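Kelusley Community Store: questions about the bulk refill room

When is the refill room open?
Every day except Monday, from 10am. It closes at 5.30pm, or 4pm from November to the end of winter.

Do I need to bring my own containers?
Yes, if you can. Jars and tubs are fine as long as they are clean. We sell spare jars at 40p each.

How do I pay?
Weigh your container empty, fill it, then take it to the till. The scales go up to 3000 grams -- anything heavier has to be done in two lots.

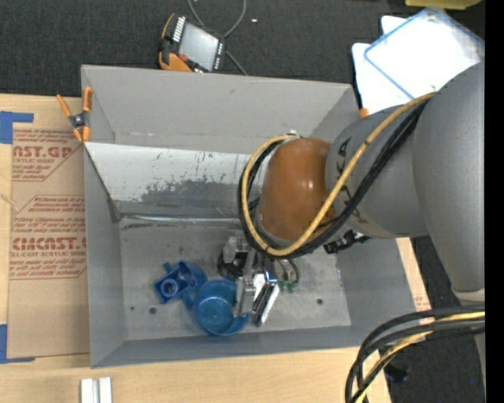

Grey metal bin with scuffed inner panel

Can I return something I have bought?
Not loose food. Sealed goods can come back with a receipt.

Which bus stops nearby?
The 53 and the 317 both stop on Grilberg Road, two minutes' walk away.

Can I order ahead?
Yes, for full sacks only. Ask for Sheila Yeoman at the till and allow a week -- longer for flour.

Page last updated 8 May 2022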